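July, 7:40 a.m.

Moisture meters again. Writing this down before the coffee wears off and I start believing the ticket.

The ash from Dellton came with a kiln ticket reading eight percent. One ticket for the whole charge, 4,000 board feet, and we bought a small corner of it. I would like to know which board they stuck the pins in. My guess is one near the door, at a handy height, late in the afternoon. The ticket doesn't say what the probe depth was, or whether anyone set the meter for ash, or whether the wood had cooled down when they did it. All three matter. Hot wood reads high on a resistance meter if you don't correct for it, so the error could go in either direction depending on who did the correcting.

Our own Huet pin meter says nine on most of the stack. The Rerero pinless one says seven, then eight, then seven again if I press harder, which I take as a comment on the meter. Two instruments and a ticket, all more or less agreeing, and I still don't trust it. They could all be agreeing about the outer quarter inch.

Reasons for suspicion: the two boards we ripped last month pinched on the saw, and one of them moved overnight, the fresh face going hollow. Classic wet core, or classic case hardening, and people in this shop (me included) use those two terms as if they were the same thing.

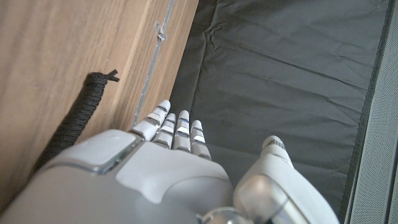

A note came back from Skikcombe on an earlier draft of this page, to the effect that a hollow face after resawing is stress until proven otherwise, that I had not cut a prong test, and that blaming the kiln's moisture figure on the strength of two cupped boards was no better than the kiln's one-board ticket.

Fair. I hadn't cut prongs. Now I have: three sections, well in from the ends, two slots each. On the first two the prongs stayed straight when cut and stayed straight the next morning. On the third they were straight when cut and had leaned in by morning. My reading is that the third board had a moisture difference from shell to core and the others didn't, or not enough of one to show. If it were plain set stress I'd expect the prongs to pinch in right off the saw. Skikcombe can argue with that if they like. Three sections is a thin sample and I know it.

Oven test, then, the only one I'd bet money on. Cut a fat section from the third board, brushed off the dust, weighed it straight away: 703 g. Into the oven at just over boiling, door shut, no peeking until the afternoon. Reweighed every couple of hours after that until it quit losing. It took much longer than the handbook suggests. The handbook figure is for inch-thick wafers and mine was a brick, so that is on me.

Things I did wrong, for the next person:

Left the section on the scale while I looked for a pencil. Ash end grain gives up water fast in a dry room. Ours was at 52 percent relative humidity by the wall gauge, though the wall gauge hangs near the compressor and I wouldn't swear to it.

Didn't split a matching piece into shell and core and dry them separately. One brick gives one average. An average is exactly what I was complaining about on the ticket.

Used the big scale. It only shows whole grams. Good enough on a brick, useless on a wafer.

Side job while the oven was running: drove long insulated pins to the center of a leftover chunk of the same board and read it with the Huet. 22 at the core. That is a silly number next to nine at the face, and my first thought was a bad contact. Moved the pins, got nearly the same. Moved them again, lower but still in the teens. So either there's a wet pocket in that board or the insulation on the pins is nicked and I'm measuring something else. The coating does look scuffed on one of them. New pins are on the list. 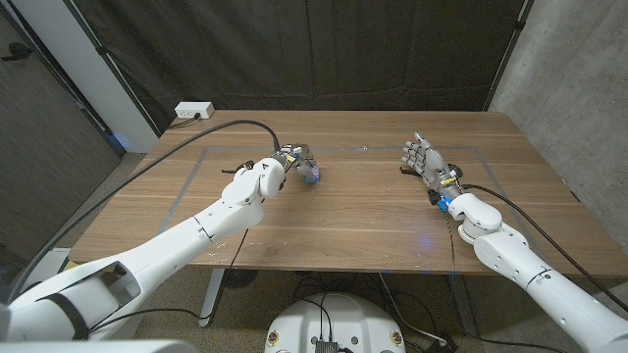
Would more time in the rack fix a board with a wet core? It would even out eventually, but thick ash can take months at shop humidity, and any stress the kiln locked in will still be there at the end.

So the stack stays stickered and nobody mills it for the bench tops yet. I know the bench tops are late. Dellton offered to re-kiln our part of it at their cost, which is decent of them, except that they'd check it afterward with the same meter and write us another ticket. I've asked for core readings this time, on boards of our choosing. No answer so far.

On the pinless meter: the box says it reads to three quarters of an inch. I laid it on thin stock with a damp rag underneath, then with a dry one, and got the same number both times. Thin stock here meant half an inch. Either the rag was too thin to register or the depth claim is generous. Need to repeat with a solid wet block instead of a rag before I say anything rude to the supplier.

4:15 p.m. Oven piece has lost nothing over the last two weighings. The average works out four points above the ticket. Higher than the ticket and well under the core reading, so it doesn't contradict either story. Annoying.

Still to do: new pins, shell and core wafers from two more boards, the small scale back from the finishing room, gauge moved away from the compressor.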